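Notebook, refurb bench. January, started 9:40

Picking up from the last entry. The Kaltance lot is still stacked by the door and I'm still not convinced the teardown order on the wall sheet is the right one. Keyvan Asadi wrote it for the smaller cases and it has been copied forward ever since. It says drives first, then cards, then power supply, then board. Fine for a small case. For these towers I have my doubts, mostly about doing the power supply before the board.

Tried it by the sheet on the first tower anyway, to be fair to it. Drives out with no trouble, the sleds are decent. Card out, one screw and the latch. Then the supply, and there the sheet falls apart, with the main power plug still in the board and the loom tucked behind the drive cage. You end up pulling blind. I unplugged everything at the board end, went back to the supply, and had the whole bundle flopping over the board while I worked the screws. Two of the small capacitors looked closer to being scraped off than I like. No damage that I could find with the loupe, though I wouldn't swear to it.

10:50. Second tower, my order. All cables off the board first, data leads then power. Drives. Card. Board out. Supply last. Less fuss, and the loom stays put until there is nothing under it to scratch. Keyvan read this over my shoulder and says two towers prove nothing. Correct. He also says the sheet's order was quicker on the stopwatch back when he wrote it. I asked to see the times and he doesn't have them.

Screws: the tray marked 12 mm has at least three kinds of screw in it. Whoever sorted it sorted by mood. Emptied it out and will redo it when I can stand to.

Thermal paste, the Sostumance tube. The card it came with says it wipes off old residue "in seconds" if you lay a bead over the dried stuff and wait. I gave it ten minutes on a scrap heatsink and got gray mud. Alcohol and a lint-free wipe did the same job faster on the other half of the same heatsink. Lụa Khúc thinks my tube is old stock. Maybe. She is welcome to buy another one out of her own budget line.

11:30. Question of whether to save the boards at all. The Cloltier buyer wants 200 by the end of the month and says sockets must have "no visible wear," and I don't know what that means on boards that have been in use for years. Every lever I've looked at has some rub on it. I would like it in writing before we spend time bagging boards that come straight back. Lụa says they took the last batch without a word. The last batch was a different model.

Inventory has 328 towers in this lot. I'd want that checked against the pallets before anyone quotes it again.
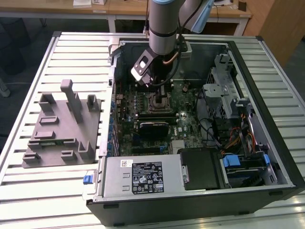 Dell tower on its side, panel off. Card, board and drive cage still in place.

Worth noting for the order argument: the data cables curve across between the cage and the board, and the yellow, orange and red power wires run over toward the drive bays. Anything you do around the cage, you do with those next to your knuckles. Cables first. I can't see a case for the other way, but if someone has one, write it under this entry with times attached.

1:15. Static mat. The meter reads fine at the front corner and wanders at the back. Could be the mat, could be the meter. Borrow the one from Đàm before blaming either.

To do:
Ask Cloltier for their wear wording, with photos.
Re-sort the 12 mm tray.
Time four towers each way, same person on all of them, and not Keyvan or me.
Leave the wall sheet up until then, with a pencil question mark next to the power supply line.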